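Floors, Rags and a Long Weekend: the Wollcombe Gallery

Posted Aug 17, 2023

I promised a gallery and I am finally getting it up! If you've been reading since May you know we took over the ground floor at Wollcombe with its miles of tile (fine, not miles, but it feels like miles when you're down there with a cloth), and you know I have opinions about tile now. I never used to. I used to own a mop and a bottle of something blue and that was the whole program.

So this is a gallery page, but I talk too much, so there's a lot of reading before you get to the picture part. Scroll if you must. I won't be offended.

The house first, for anybody new. Wollcombe is long and low and gets sun on one side all morning, and whoever picked the flooring before us liked things shiny. The hall is shiny. The back room is shiny. There's a small room off the kitchen we call the Jelínek, after the name painted on the old mailbox that was sitting in there when we got the keys, and that's shiny too. Shiny floors are gorgeous at night with the lamps on and they are merciless at nine in the morning, when the light comes in low and shows you every footprint since Sunday.

My mother had linoleum. You could drop a whole casserole on it and be eating dinner ten minutes later with no one the wiser. I think about that linoleum a lot.

What I tried first

The steam mop. Everyone told me steam mop, so I got one secondhand and went up and down the hall with it feeling very modern. It did a nice job on the kitchen end, where the mess is mostly food. In the hall it left long cloudy lanes, like somebody had driven a tiny Zamboni through and quit halfway. I went over it again and got more lanes. I'm sure there's a trick to it. My sister has it now and she loves it, so there you go.

Then the spray. I bought a bottle of Ferora from the hardware store because it smelled like oranges, and I used far too much of it, and for a week my socks made a noise on the floor. If you use it, use a capful in a whole bucket. The label says so. I read the label on day six.

Then plain warm water and old cloths, on my knees, like my grandmother. And wouldn't you know it, that's the one that stuck. It's slow! I put on a podcast and I do one section, and the next day I do another section, and I've stopped trying to get the entire floor perfect on the same afternoon. There are days I kind of look forward to it, which I would never have said out loud a year ago.

The grout, briefly

I know some of you came for the grout. I spent over 20 hours on the grout in the hall this summer and I'd like those hours back, please. Baking soda paste, old toothbrush, rinse, and then rinse again, and then once more after it dries and you see the white film. The lines in the Jelínek came up beautifully. The ones by the back door are what they are. Boots come in there, the dog comes in there, and I've made my peace with it (I bought a bigger doormat).

A thing I wish I'd known: change your rinse water way sooner than you think you need to. I was basically painting the dirt back on, very evenly and with great care.

About the rags

You do not need to buy cloths. I have a drawer of cut-up shirts, pillowcases, a flannel that lost an argument with a fence, and two dish towels too ugly to hang. My rules are loose. Soft stuff for the shiny tile, rough stuff for the back step, and nothing with a zipper or a button, ever. I fold a rag into a fat square, use one side till it's grubby, flip it, open it and fold it the other way. You get a lot of clean sides out of one old shirt if you keep folding.

Wash them on their own. No fabric softener! Softener leaves something behind in the cotton and then your rag just pushes the water around. I learned that one the streaky way.

The spend, for people who ask about the spend: 81 dollars since May, and most of that was the doormat and the knee pad. I don't even use the knee pad much. It slides on the wet bits and I end up parked against the baseboard.

The Vumuvton floor

My cousin's place over in Vumuvton has real old boards, and I helped out there for two days in exchange for tomatoes. Wood is a whole different animal. Barely damp cloth, follow the grain, and dry it as you go. I kept wanting to slosh. She kept taking the bucket away from me and putting it out on the porch. The tomatoes were worth it.

Anyway, the picture part, finally.

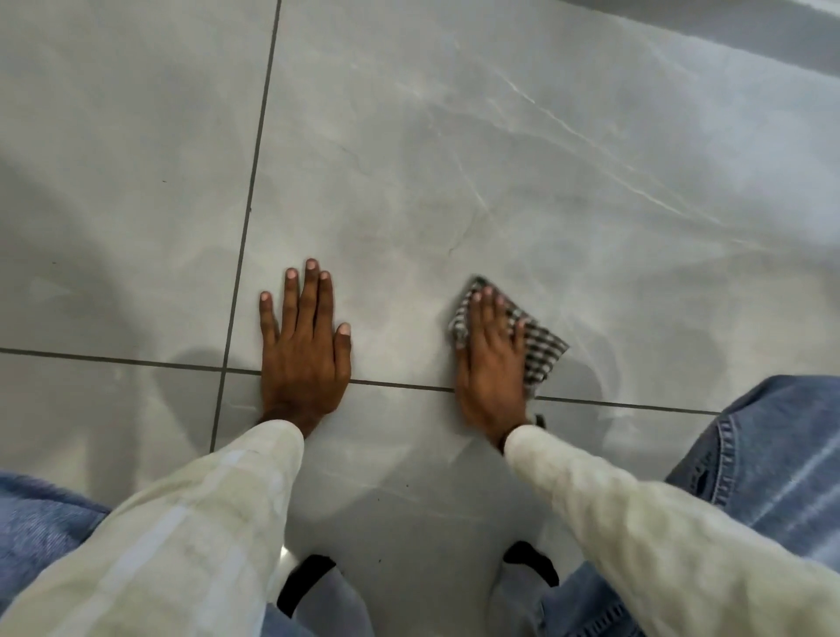 Gray marble-look tile and a checked cloth. One hand planted, the other one doing the work, and my advice on a big shiny tile is small circles first and then long straight pulls toward you.

Adalberto Coutinho wrote in to say that circles are exactly where I'm going wrong. He goes straight side to side, overlapping each pass by half a cloth, then does the whole tile again top to bottom with a dry one, and he swears the morning light can't find a thing on his floor afterward. He also says two cloths minimum per room, and that anybody who thinks one is enough hasn't looked at the cloth lately.

Well, Adalberto, I tried it on the hall, the sunny end, and I hate to tell you I liked it. The dry pass is the part I'd been skipping. I always figured the floor would dry by itself and I could go make coffee, and those little gray rings I was so mad about were just puddles left to their own devices. I'm keeping my circles for sticky spots (jam, mostly) and going side to side for everything else.

A couple of you also asked about vinegar. I don't use it on these. My tile might be perfectly happy with it, but real marble isn't, and I keep one bucket for every floor I end up helping with, so I'd rather not have it in the house mix at all. Warm water, a tiny drop of dish soap if it's bad, clean water after.

Next up is the back step, which is rough stone and will need the ugly towels and possibly a stiff brush and a snack. If you have a way of getting moss out of the cracks that doesn't involve a butter knife, please leave it in the comments, I've bent two already.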